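On Sunday I changed the drive belt on our path sweeper again. It is a Skidatik, a small self-driving machine, and I look after it together with Apostolos Deligiannis. He does the software and I do everything that gets dirty.

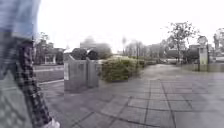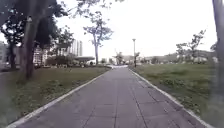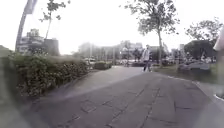
The grey paving, under a white sky in all three.

The old belt had done almost 900 hours. For the new one I loosened the 2 motor bolts, set the tension, and tightened them to 7 newton metres. My first try was too tight and the bearing complained with a thin noise, so I began again.

Slab joints are hard on the front wheels too. I greased both hubs and cleaned the bumper switch. Apostolos wants a softer tyre from Gridwood, but I like the colour of the old ones.

Next job is the brush motor.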